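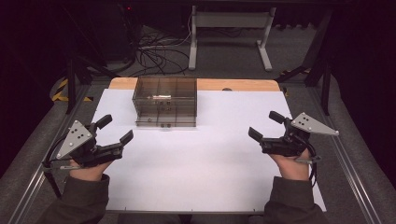

*Page last changed: September, 16:20*

## Small-parts storage: progress report to Itisstead

Prepared by Kenneth Pollock, Ollano workshop

### Position at the end of this period

The storage work covers the transparent boxes and drawer units used for fixings, pins and other small items at the bench. The grant pays for the units, the labels and the sorting time. Spending to date is £1,394 against an award of £3,409. No change to the award is requested.

The smoky acrylic type has been adopted for the bench. It is see-through enough for a single small item to be found without lifting the box, and the internal partitions hold up under normal handling. It does show reflections under the overhead lights, and pale parts are harder to pick out than dark ones. Bench tops used for sorting are now covered with a white board where the wood made small brown or brass parts difficult to see.

### Sorting

Of the 65 part types on the original list, 53 have been assigned a place. The rest are mostly odd lengths of spacer and short rod from the Pistoletti stock, which arrived without part numbers. These have to be measured one at a time. Two types turned out to be the same spacer listed under different names and will be merged when the list is next issued.

Allocation follows size first and frequency of use second. The earlier scheme, by supplier, was dropped after the first month. It put similar screws in three different places and made returns slow.

### Drawer units 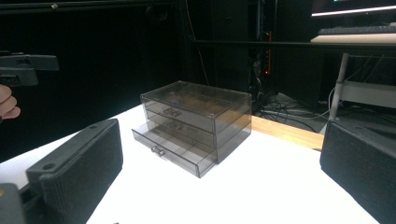
The three-drawer units are for parts used daily. The top drawer takes the smallest items, the middle drawer the general fixings, and the bottom drawer anything awkward in shape. Bottom drawers are left unfilled until the unnumbered stock has been measured.

Points noted in use:

- The plastic is thin. Heavy items such as steel blocks are kept out of the drawers and stay on the lower shelf.
- A drawer pulled well forward under load tends to tip the unit. Non-slip feet have been ordered from Tang and will be fitted on arrival.
- Labels go on the right-hand end of each drawer front, clear of the handle. Labels placed in the centre were rubbed off within a few weeks.
- Drawers are wiped with a dry cloth only – the solvent wipes used elsewhere in the workshop left a haze on one trial piece.

### Delays

Label printing is behind. The first batch used a typeface too small to read at arm's length and has been scrapped at a cost already included in the figure above. The second batch is with the printer.

### Next period

1. Measure and number the remaining Pistoletti stock.
2. Fit feet to all drawer units.
3. Issue the revised parts list with the merged entries.
4. Return the surplus cardboard trays to the main store, or dispose of them if the store has no use for them.

The revised list will be sent to Itisstead with the next claim.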